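Pirnton : rue Howlader à pied, ça vaut le détour ?

tilleul_76
Membre
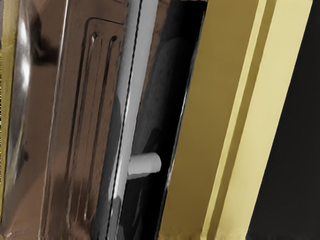
Je passe deux nuits à Pirnton en octobre et j'ai envie de faire la rue Howlader en entier, de la gare jusqu'au canal. J'ai lu qu'elle faisait 2 065 mètres, avec des passages couverts et de vieilles maisons de négociants. Côté logement j'hésite encore, je voudrais une petite cuisine, mais bon, c'est secondaire ! Quelqu'un connaît le quartier ?

Serena Monti
Oui, j'y ai habité six ans ! Commence par le haut, côté gare, et descends tranquillement. Les plus belles façades sont entre la place Starerside et le canal. Au numéro 76, pousse la grille, la cour est ouverte en journée.

eamon_kavanagh
Pas d'accord avec Serena, désolé. Le haut de la rue c'est des agences et des parkings, tu perds une demi-heure. Prends le tram 2, descends à Starerside et remonte ensuite par les quais.

Serena Monti
Des parkings, tu exagères... il y en a un. Et l'ancienne mercerie Stekico, avec ses céramiques vertes, elle est où ? Tout en haut !

eamon_kavanagh
Ok pour Stekico, je l'avais oubliée. Mais la dernière fois il y avait un échafaudage devant.

tilleul_76
Merci à vous deux ! Je vais partir de la gare alors, tant pis pour les agences. Et pour manger vers 14 h, ça sert encore ?

Serena Monti
Sous les arcades oui, ailleurs c'est plus dur.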